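Desktop teardown: working order for the tower batch

The next batch of retired desktop towers from the Fleltgate site goes through the workshop in July. They are full-size cases with tool-free latches, and most of them can be stripped to the bare chassis with one screwdriver. The notes that follow replace the sheet taped inside the Coste cabinet, which still describes the older slimline units.

Lay the tower on its side with the board facing up before anything is unplugged. Disconnect the mains lead first, then hold the power button in for 6 seconds to discharge the supply. Wrist straps go on at this point and stay on until the board is bagged.

Memory comes out first. Open the latches at the ends of each slot and lift the module straight up by its edges. Modules go into the antistatic trays by capacity, and anything without a legible label goes to Azra Petkov for testing. 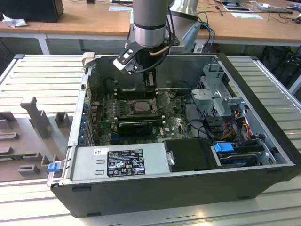
Expansion cards are next. Release the retention tabs along the rear wall, check for a catch at the inner end of the slot, and draw the card out square to the board. Rocking it lengthwise damages the contacts. Refit the blanking plates if the chassis is going back out as a spare.

Leave the CPU socket until the cards are clear. If a processor is fitted, remove the cooler, clean off the old paste, then raise the lever and open the retention frame. Close the frame again over an empty socket and fit a Gumus cap. Bent pins were the largest single cause of rejected boards last time, and a rejected board is worth scrap weight only.

Drives are held by the colored latches. Pull the data and power connectors by the plug - never by the wire - and slide the drive out with its tray. Every drive is logged in Redo by serial number before it leaves the bench, whether or not it spins up.

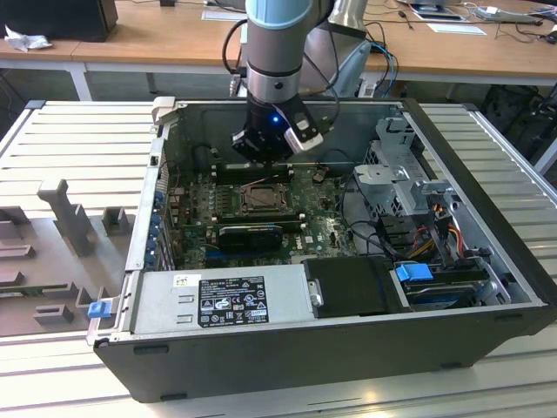 Hardware Recovery Team

The power supply is the last major part. Trace its bundle of red, yellow and black wires back through the case and free it from any clips before working the release tab. Supplies are not opened under any circumstances. Read the rating from the label and write it on the bag.

Boards are graded A, B or C on the same day. Grade A needs an intact socket, undamaged slot latches and no swollen capacitors. A board with one broken latch is a B.

Screws go in the divided tin. Case screws and drive screws have different threads, and mixing them costs more time at reassembly than sorting them does now.

Bench slots for the batch are on the workshop calendar, Tuesday mornings first. Please bring the completed log sheets back to Azra at the end of each session.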